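Fedholm is an independent testing institute. We study one question on behalf of manufacturers, care providers and the general public: which household and shop-floor chores can a machine now do, at what speed, and with how much help from a person nearby.

## Our Work

The institute was founded by Evanthia Dimitriou, who had spent her earlier career in commercial laundries, and Lamduan Yimyam, an engineer specializing in grasping and handling. They shared the view that public claims about home robots were seldom matched by published results. Fedholm publishes every result it obtains, including those that disappoint the client.

Each chore is divided into steps, and each step is tried 300 times before a grade is given. Grades run from 1 to 7. A grade of 7 means that the machine may be left to do the work without supervision. To date, no complete household chore has received it.

## Programs

**Somboon** covers shop-floor tasks: sorting small parts, loading trays, closing cartons and restocking shelves. Machines do well where items are rigid and arrive in a known position. Grades fall quickly when packaging is soft or torn.

**Zisari** covers kitchens and dining rooms. Clearing a table is now within reach of several systems. Washing a pan by hand is not.

**Fenum** covers laundry and is our largest program, with 888 items of clothing and linen in its test store. Cloth changes shape whenever it is touched, and a sock seldom hangs the same way twice. Clip hangers add a further difficulty, as the gripper must take hold of a small clip among others of the same color and press it with the right force while the fabric hangs close by.
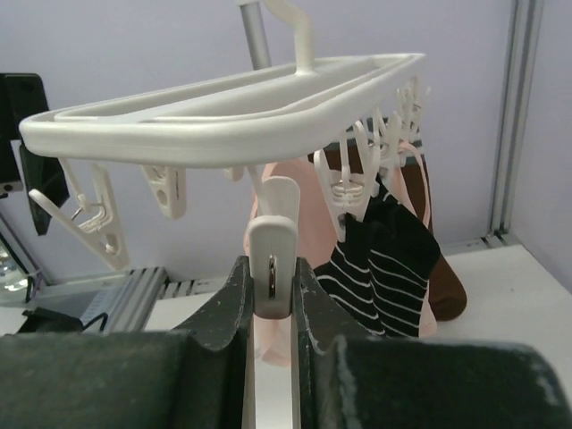 ## Working With Us

Manufacturers may submit a system for grading at any time of year. Clients receive a full draft report and may add a written reply, which is printed with the results. They may not withdraw a report once testing has started.

Schools and care homes may request a talk by a member of staff. Our yearly summary of grades is released each March and is free to read.

Page last reviewed 2023-04-21.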